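Support > Servers and Workstations > Used Boards > FAQ

Used server boards: common questions

These are the questions that come to the parts counter most often from people buying a second-hand server board from us, or sending one in for a check. If yours isn't covered, email the Zullthorpe workshop and put your order number in the subject line.

What do you check before a used board is listed?

Each board is looked over for bent socket pins, damaged capacitors, cracked memory latches and signs of liquid. It's then powered up on the bench with a known good processor and one stick of memory per channel. We record the firmware version and print it on the label. Boards that fail go to the spares shelf and are sold for parts only.

Does the board come with a processor?

Only if the listing says so. Some boards arrive here with a processor still seated and we sell them as a pair. Otherwise the socket ships empty with a plastic cap over it. Please keep the cap. You'll need it if you ever return the board, and we can't accept a board for refund with an uncovered socket.

Will it fit an ordinary case?

Usually not. Boards from Dell and the other large server makers tend to use their own mounting holes and their own power connectors. Measure the hole spacing and check the power pinout before you order. The Teker open bench tray has adjustable standoffs and will hold most of the boards we sell, but it's meant for testing and gives no dust protection.

How do I open the socket?

Unplug the power and wait a few minutes. Remove the heatsink first, loosening the screws a little at a time in a diagonal pattern. Then press the retention lever down and slightly outward to free it from its catch, and let it up slowly. Keep a finger on it the whole way, as it's under tension. Some sockets have two levers, and the order for these is normally marked on the metal.

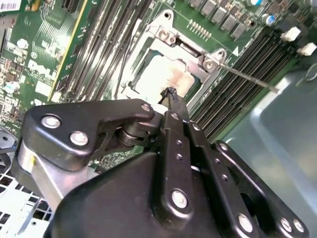 Processor socket on a Dell server board, with the retention lever out over the memory slots.

Is there anything to watch for with the lever?

On many server boards the memory slots sit close on both sides of the socket, so an open lever can end up lying across them. Take out any tall memory modules on that side before you start. Don't lean on the lever while it's over the slots.

There's old thermal paste on the processor. Do I need to clean it?

Yes, before the heatsink goes back on. Use isopropyl alcohol and a lint-free cloth, and wipe from the outside edge in towards the middle so that nothing gets pushed over the side. Coloured streaks or a stain that won't shift after two or three wipes can be left alone if the surface feels smooth. Don't scrape it with a blade. If paste has got down into the pins, stop there and send the board in.

Which memory slots do I fill first?

Follow the diagram for your exact model. It's often on a sticker inside the original chassis lid, and we can email a copy if you don't have the lid. Registered and unbuffered modules can't be mixed.

Can you fix bent pins?

Often. Ülle Lepik does the socket repairs and will look at photos before you pay for postage. Straightening a few pins takes her 20 minutes on a good day. Broken pins mean a new socket, and for most older boards the labour costs more than a replacement board.

What does a bench check cost?

$277 for a dual-socket board, including return freight. If you buy another board from us within 7 days of the report, the fee comes off the price.

How should I pack a board for return?

Put it in an anti-static bag, then bubble wrap, then a rigid carton with padding on all six sides. Don't leave a heatsink attached. The weight can crack the board if the parcel is dropped.

Do you sell heatsinks and screws separately?

Yes. We stock Georgiev passive heatsinks for the common socket sizes, along with mixed bags of salvaged screws. Original brackets and levers come and go, so ask.

Can I pick up in person?

Pickup is from the Droltthorpe counter only. Zullthorpe is a workshop and has no front desk. Bring photo ID and your order email.

Who do I contact about a warranty claim?

Keyvan Safavi handles claims. Send him the serial number, a short note on what the board is doing, and a clear photo of the socket with the processor out. The bench check price was last updated on 28th May.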